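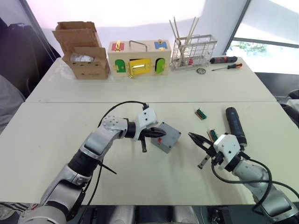
The left arm at the gray box on the work table.

Plondow Robotics Club: questions I get a lot

I run the sign-ups and answer the email, so I've typed most of these replies more times than I'd like. If yours isn't on the list, write to me anyway!

Do I need to know how to code?

Nope. Plenty of people start with zero and spend their first few evenings just driving the arms by hand (which is the fun part anyway). Somebody will sit with you the first time you open the scripts, and you'll mostly be changing numbers in a file that already works.

What are you working on right now?

The two-arm bench, pretty much all the time. We're getting ready for the Durkosar Challenge in April, and the task list is all small-parts stuff: hold a little plastic box with one arm, work on it with the other, hand things across. It sounds easy until you try lining up two sets of fingers on something that wants to scoot away from you. I still get it wrong a lot.

How does the Durkosar scoring work?

You get 50 points per finished task and there are 6 tasks, plus a bit extra for a clean table at the end. Our best practice run so far is 323, and yes, we are still talking about it. Drops cost you points, but knocking over your own parts tray doesn't, so don't panic if you do.
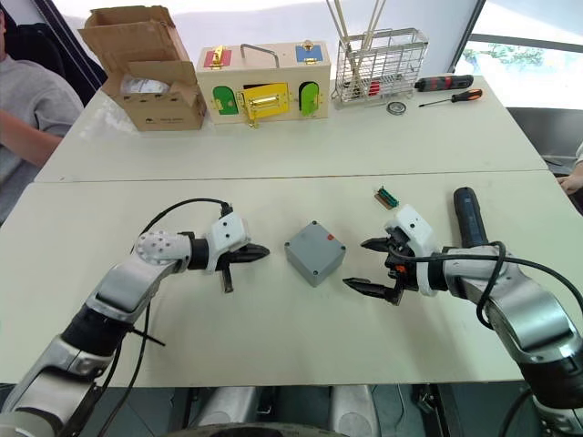
The question after that is always how much practice it takes, and my answer is more than you'd think. We try to log 200 runs of a task before we call it ready. Most of those are short, and you can get through a good pile of them in one evening if the snacks hold out. Write down the bad runs too, please. I've lost count of the times a bad run was the one we needed to look at later.

Can I touch the robots on my first night?

Yes, after the safety talk. It's short, I promise. Keep your hands off the table while the arms are live, tie back long hair, and learn where the stop button is before you learn anything else.

What should I bring?

A laptop if you've got one, and closed shoes. We have screwdrivers and the usual hand tools. Label your charger, because they all look the same by nine o'clock.

What's Daten?

Our logging program. A couple of former members wrote it and named it, and it's a little cranky. If it freezes when you hit save, wait a minute before you close it. It usually comes back. If it doesn't, your last run is probably gone, sorry.

Is there a fee?

Nothing for the first month, so come hang out and see if you like it. After that there's a small one for parts, and if that's a problem just tell me and we'll sort it out quietly.

Where do you meet?

Solanki Hall, side entrance. The front doors get locked at 6, so don't stand there knocking like I did my first time. Go around past the bike racks and ring the bell.

Can I come to the challenge if I'm not on the team?

Please do! We need people to carry things and cheer. Send me a note before the end of March so I can put you on the van list.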